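Petty cash

Petty cash is a small sum of money that a business keeps close at hand for little everyday costs, such as stamps, milk for the break room or a taxi across town. Most shops and offices keep it in a locked drawer, and a good many of them, from the tiniest corner store upward, use what is called a float, meaning a fixed amount that is topped up whenever it runs low. A float of $100 is a common choice for a small office.

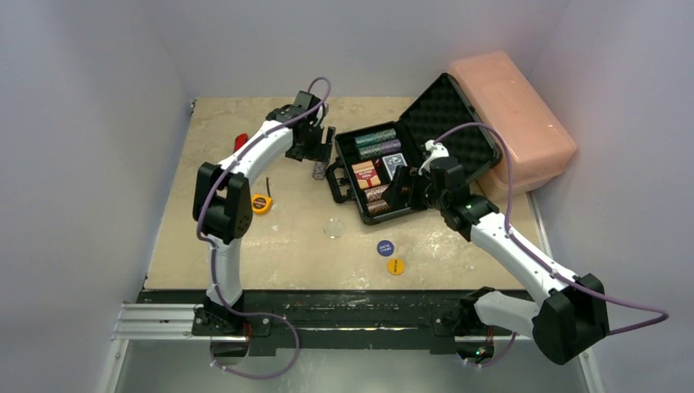
The float is usually looked after by one person, who hands out the money and asks for a signed slip in return, so that the slips and the cash left over always add up to the same figure. In the old trading houses of Mumidport, clerks used brass tokens in place of slips, and they sorted them by value into colored rows, much as poker chips are kept on their sides in a case, teal-green in one row and purple in the next. The custom lasted longest at Boateng, a grain merchant, and faded once printed slip books grew cheap.

Many businesses set a limit on a single payment, often $50, and anything larger goes through the regular accounts. The float is normally checked once a month, with an extra check in December, when gifts and holiday treats tend to empty the drawer rather quickly.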